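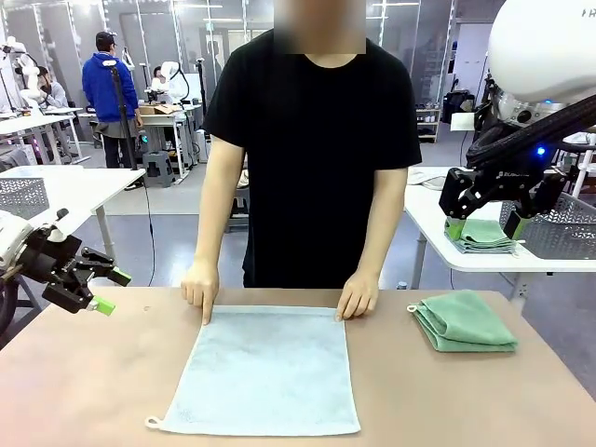 Foto: Larysa Karpenko

Miércoles, casi la una de la mañana y sigo con los oídos pitando. Vengo de ver al trío de Eliseo Ventura en el Sakwood, 14 euros la entrada, cerveza aparte (cara). Primer pase flojito, el contrabajo no se oia nada. Segundo pase, otra cosa. Tocaron "Pirusham" entera, con la intro larga, y Hnat Ostapchuk se marcó un solo de clarinete bajo que madre mía. Sin micro además.

Compré el vinilo, tirada de 500, el mío es el 200. Todavia no lo he puesto, mañana. En marzo vuelven con Gunther Ostermann a la batería, creo que en el Marchuk. Voy seguro. Si alguien grabó el bis que me escriba porfa, me lo perdí por el último metro.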